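Redrawing the Wards: How Fedmont Can Get This Right
Speaker notes, evening session, Holmgren Hall

Slide 1 – title

Good evening. Thank you for coming out on a weeknight to hear a person talk about boundary lines. I love boundary lines. I've been reading ward maps since I was a student and I still get a little jump in the chest when a new one comes out, so if I speed up, wave at me.

Say who I am, keep it short. Mention that the slides will go up on the town site and that there are paper maps at the back for anyone who wants to draw on one during the talk (please do!).
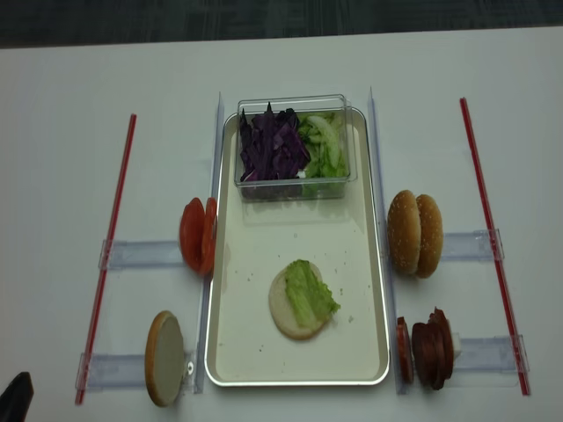 Last modified: Saturday, March 28, 2026

Slide 2 – what a ward is for

Start with the basics, even if half the room knows them. A ward is the patch of town that elects one councillor. When your street floods or the crossing light is out, the ward decides whose phone rings. Most people only find out which ward they live in when they get a voting card, and then they forget again.

Fedmont's wards were drawn when Gorano was still orchards. Look at it now! New streets, a school, two bus routes, and young families in nearly every house. The lines haven't moved an inch.

Ask for a show of hands: who knows their ward without looking it up? Let them look around the room.

Slide 3 – the uneven vote

Go slowly on this one. Imagine a ward with 1,000 voters next door to a ward with 2,000. Each sends one person to the council table, and each of those people gets one vote. A voter in the smaller ward has double the pull of a neighbour across the road. No one planned it, it creeps in a bit at a time as houses get built on one side of town and kids move away on the other.

Don't point at particular wards yet. People get protective of their own, and I'd like them to feel the general problem first.

If somebody asks what gap is acceptable, explain that the review sets a target and then allows a margin on either side of it. Perfect equality is not a sensible goal anyway. You'd end up cutting through living rooms to get there.

Slide 4 – more than arithmetic

My favourite part. You could hand the whole job to a computer and have tidy, equal wards before lunch, and some of them would be awful. One early Lusura map gave us a beautiful ward that ran along both banks of the river with no bridge inside it. A councillor would have had to leave the ward to get to the other half of it.

So what else matters? Read these out, with a bit of colour for each:

Rivers, rail lines and big roads. They're easy to see and easy to remember, and people already think of them as edges.

Where people actually go. Which shops, which rink, which school gate. In February we asked people at the Holmgren market to trace their usual week on a map, and the lines went everywhere except where the ward boundaries said they should. I could have stood there all day.

Groups who share a concern. The farms out on the east side have drainage and road issues that a downtown ward would never put first. Splitting them three ways would leave them with three councillors and not much of a voice.

Growth that's already approved. If 50 houses are going up next spring, we should draw for the people who'll live in them. I'd rather not be back on this stage in two years with the same slides.

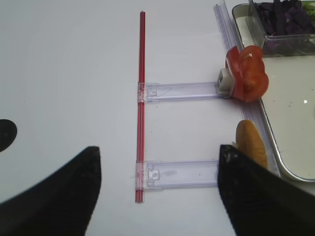 Tomato slice, rod and clear strips on a white tabletop

Slide 5 – the three draft maps

Switch to the big map. Give people a minute to find their own street, because they won't hear a word until they have.

Map A keeps the present wards and nudges the edges. Least disruption, and most people would keep the councillor they know. The weak spot is Gorano, where the numbers would be out of balance again before long.

Map B gives Gorano a ward of its own. I think it's a lovely clean map. The cost is that the old town gets pulled north over the rail line, and several people there have told us, firmly, that they don't belong with the industrial park. Fair enough.

Map C is the odd one. It came out of the February sessions, when a table of residents shifted one line to follow the creek and everything around it started to click into place. It has a long thin ward on the west side that looks strange on paper. Drive it, though, and it makes sense – it's one road, with one bus and one water main under it.

Don't say which I prefer. (If pressed: I change my mind weekly, and that's true.)

Slide 6 – what does NOT change

Important, I skipped it last time and spent the whole coffee break on it. Your taxes are not set by ward. Your kids' school is not set by ward. Your address, garbage day and postal code stay as they are. The provincial and federal ridings are drawn by other people under other rules, and nothing we do here touches them.

The polling place might change. If so you'll get a letter well ahead of time.

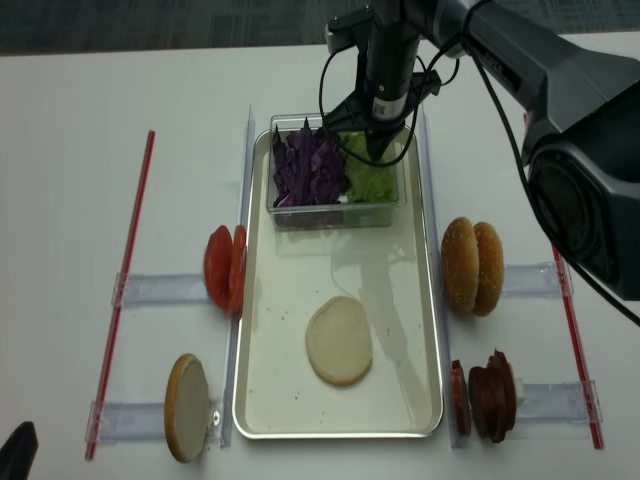 Purple cabbage and lettuce side by side at the top of the tray

Slide 7 – how to have your say

Energy up here, folks will be fading.

The best comments we get are short and local. "Please don't split Holmgren Road down the middle, both sides use the same lane behind the houses." Wonderful! We can do something with that straight away. A comment saying only that you dislike Map B still gets read, but tell us the street corner that bothers you and we can go and stand on it.

You can write on the paper maps tonight, use the online form, or drop a note at the library desk. Any language is fine, we'll get it translated. Kids' maps are welcome too. One had a ward for dogs, and its boundaries were better balanced than ours.

We printed 2,000 map booklets, and there are still boxes of them, so take one for the people next door. Renters and newcomers get missed most often in this sort of thing. If you know someone who moved here lately, please put a booklet in their hand.

Slide 8 – what happens next

Comments stay open until the last open house. After that the review team writes up a report with one recommended map and the reasons for it, including the suggestions we turned down and why. Council then votes in public. There's an appeal period after the vote, and the clerk's office can explain how to use it.

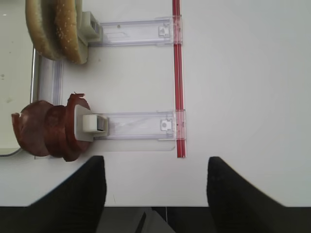
If the appeal period passes quietly, the new wards come in at the next election and not before. Your current councillor stays your councillor until then, wherever the line ends up.

Questions

Likely ones, with short answers:

Will we have more councillors? Not under any of the three drafts. The size of council is a separate matter and would need its own review.

Who drew the drafts? Town planning staff, with mapping help from Lusura, and the residents' tables for Map C.

Why not elect everyone at large? Some towns do, and it works well for them. Happy to talk it over afterward, I could go on for an hour. Don't go on for an hour.

Can ward names change? Yes please! Numbers are so dull. Bring ideas.

Leave the big map up on the screen during coffee. Markers are in the blue bin beside the stage, spare ones in my bag.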